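Fleson Replacement Power Cord, Angled Plug

Home > Cords and Adapters > Power Cords

The Fleson cord is a plain black power cord for desktop monitors, sewing machines, small amplifiers and other household equipment with a detachable cord. The plug is angled, so the cord runs down along the wall and furniture can stand closer to the outlet. It is sold by Cusmont in single cartons and in trade packs of 25.

Please check the socket on your equipment before you order. Cords that look alike do not always fit, and opened cartons can only be returned within the period shown at checkout.
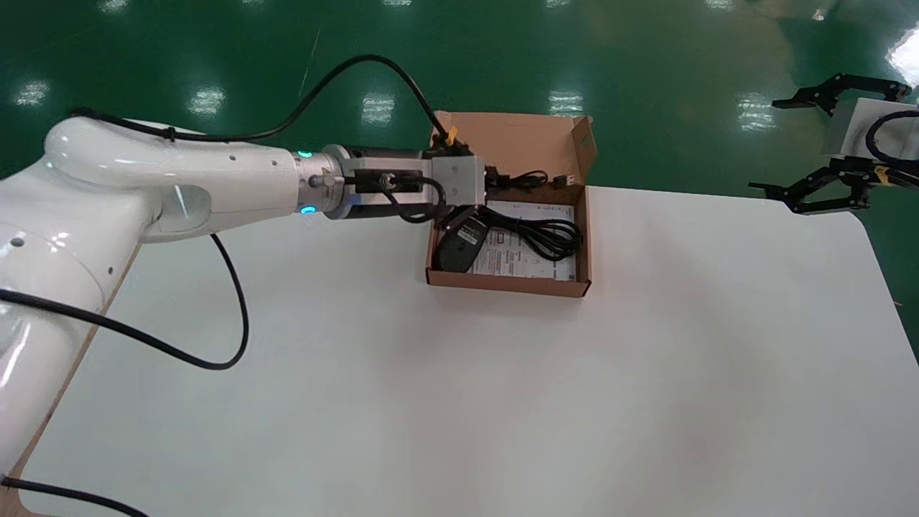

Ordering and Delivery

Single cords ship the next working day. Trade packs ship from our Trornex warehouse and take 2 days longer. Orders over $200 ship free. Orders placed in the second half of December may be held until the new year, depending on the carrier.

Length: 8 feet
Color: black
Plug: angled, molded
Sold as: single or pack of 25
Use: indoor only

If you need a longer cord, look at the Ayaaba range. We do not recommend joining two cords with an adapter. The joint gets pulled, it collects dust, and it usually ends up behind something heavy where it can't be checked.

Choosing and Looking After a Power Cord

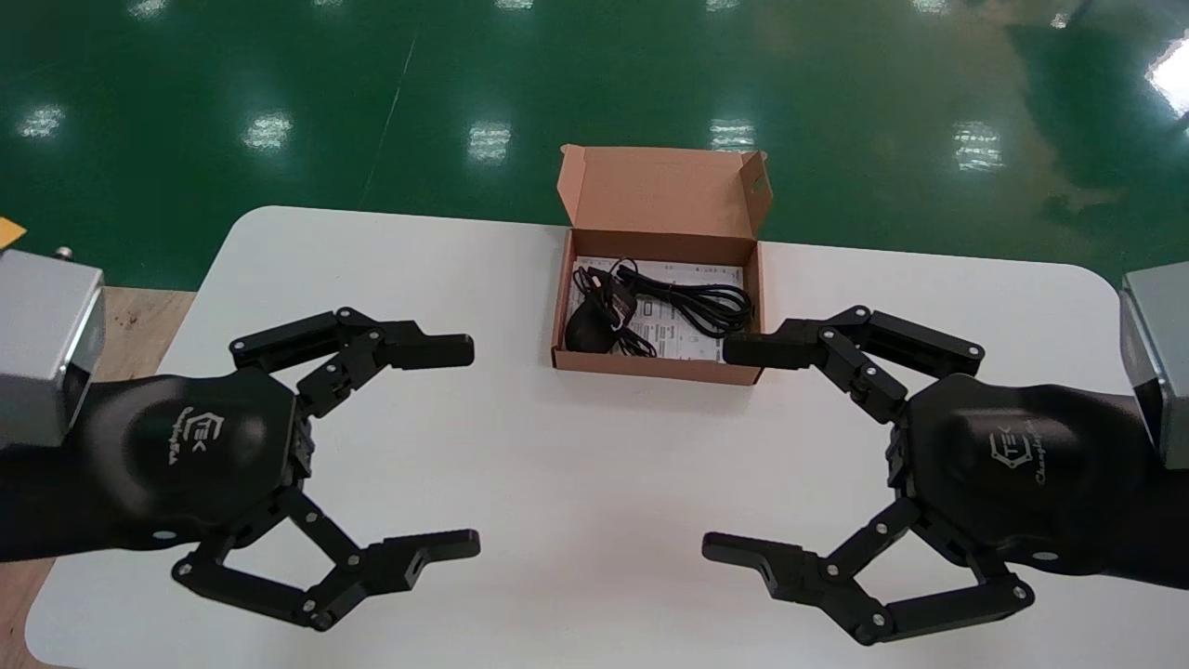 By Salamatu Amoah, Cusmont product desk
Updated 10 Nov 2018

Most of the cords we get asked to replace have failed near one end. People pull on the cord when they should pull on the plug, or they wrap it tightly around the equipment when they put it away. Sewing machines are the worst for this. The cord gets wound around the base after every use and bends in the same place each time.

Fold the cord in long, loose loops and tie it in the middle. A strip of cloth or a reusable tie is fine. Wire ties are all right for shipping but they can cut into the jacket if you twist them hard, so take them off once the cord is in use.
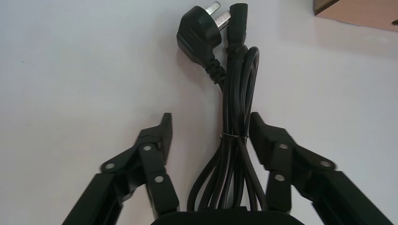 Store cords in a dry place at room temperature. A garage shelf is fine in mild weather, but a cord that has been left in the cold should warm up before you unfold it. Cold jackets are stiff and can crack.

Wipe the cord with a dry cloth, with the plug out of the wall. Do not use solvent cleaners. Throw the cord away if the jacket is split, if a pin is loose, or if the plug gets hot in use. Tape is not a repair.

Customer Comments

"Bought for an old monitor in the back office. Fits well and the desk finally goes against the wall." — Myrtle Wojcik

"Good cord, a little stiff for the first week." — Kwaku Wumbei

Questions about fit can be sent to Aba Ansah at the Cusmont parts counter. Include the model number of your equipment and a photo of the socket.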